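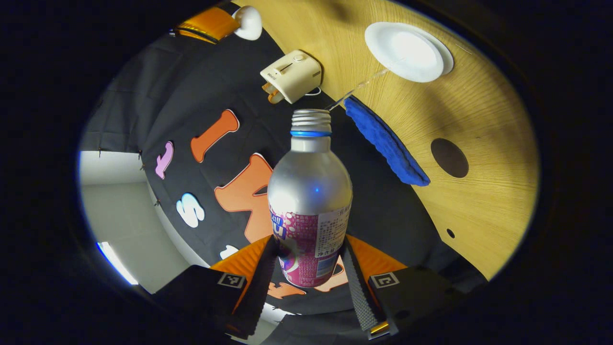

2022-08-16 - Letters, finally!

Three hours on foam letters today and I would happily do three more. My fingertips are sore from the pins and there are little bits of colored foam in my socks, and I don't care at all, I had such a good time.

I started right after breakfast because Sofia was coming at 2 and I wanted the black cloth up before she got here. It is a huge piece of fabric and it has a mind of its own. I got one side pinned to the wall, went around to do the other, and the middle sagged like an old hammock. In the end I let it hang the way it wanted to. I like it better with some folds in it - flat black looks like a blackboard, and this looks like a stage!

Then the letters. Oh, the letters! I had been so worried they would look like a kindergarten classroom, and maybe they do a little, but against the black they just jump. The big orange ones with the white outline are my favorites by a mile. There's a K that I keep going back to look at. The small pink t is sweet too, and I gave the white s three different spots before I was satisfied. Sofia thinks they should all sit on one line like proper words. I want them tumbling down the cloth. We argued about it over iced tea and I won, mostly because she had to leave for Plokcombe.

And the bottle! I love this bottle so much. Silver aluminum with a ridged screw cap, a thin ring of bright blue right under it, and then all that pink and magenta around the bottom half, with tiny Japanese print on a white panel. I can't read a word of it. There's a big blue U on the other side that goes so well with the orange letters behind it. I had it out in front of the cloth and just stood there grinning. Wendell says I get this way about packaging and he's right, I still have the cookie tin from May on my dresser with nothing in it.

Things to remember for tomorrow: buy more pins (the small dark ones, they vanish into the black), find out if the shop in Brotska still has foam sheets in yellow, call Wendell about the folding table. Also look in the hall closet for the good scissors. I cut the last orange piece with the kitchen pair and the edge came out chewed.

It's past 12 now and I should be asleep. I went in once more to look at the K. Still great. Good night!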